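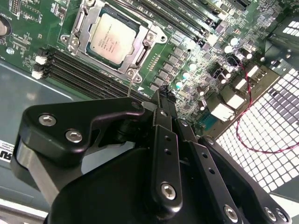
CPU socket and the four memory slots

Shared dictionary or one copy per process?

Posted by imke_hellwig
I maintain a small scheduling tool at Givedholm. At startup it reads 3,000 rules into a dictionary, and every worker process gets its own copy. Workers never write to it. With 17 workers the startup time is getting annoying, and I would like to load the rules once and share them. Is a manager object the right way to do this, or should I look at something else? Python on Linux, nothing exotic.

Reply from mdressler
Don't use a manager for this. Every lookup goes through a pipe to another process and back. For read-only data you pay that price and get nothing for it. Load the rules in the parent before you start the workers and let fork do the rest.

Reply from lpicard
Fork works until it doesn't. Reference counts get written every time a worker touches an object, so the pages are copied anyway, only later. We had this on the Atley importer and memory use ended up nearly where it started.

Reply from mdressler
She asked about startup time. Memory wasn't mentioned. And you can call gc.freeze() before forking, which helps with part of it.

Reply from lpicard
It keeps the collector from touching them. It does nothing for the reference counts.

Reply from mdressler
Which is why I said part of it.

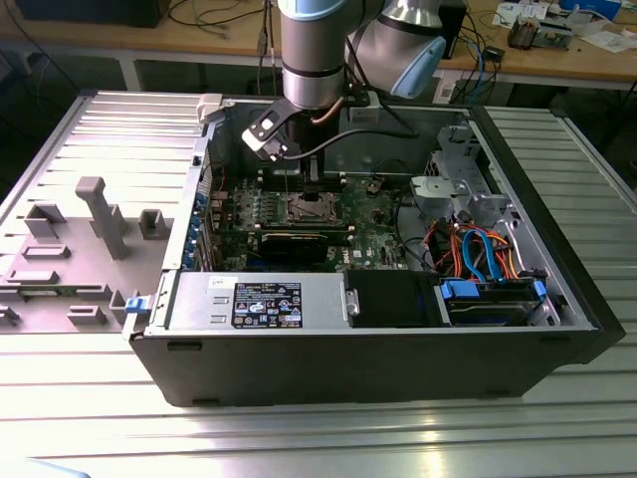
Re: Shared dictionary — what do the rules look like?

Posted by didier_m
Before anyone picks a method, what is in a rule? If it is a string key and a few numbers, put the whole thing in a read-only SQLite file and have each worker open it. We did that for Clilgate and removed 2,000 lines of loading code.

Reply from imke_hellwig
Key is a string, value is a small object with two dates and a compiled regular expression. The regular expressions are most of the load time, I just measured it.

Reply from didier_m
Then SQLite won't help much, you would still compile them in every worker. Compile on first use and keep the result on the object. I doubt each worker needs all of them.

Reply from lpicard
Agree with Didier here. Lazy compile first, then measure again.

Reply from mdressler
I would still load before the fork. It is a matter of moving one call, and the workers inherit the compiled patterns.

Reply from imke_hellwig
The call sits inside the worker's init function at the moment, so moving it is easy. I'll try that on a branch and the lazy version on another. Malte, does gc.freeze() go right before the fork or right after loading?

Reply from mdressler
Right before the fork. Call gc.disable() early in the parent and gc.enable() in the child.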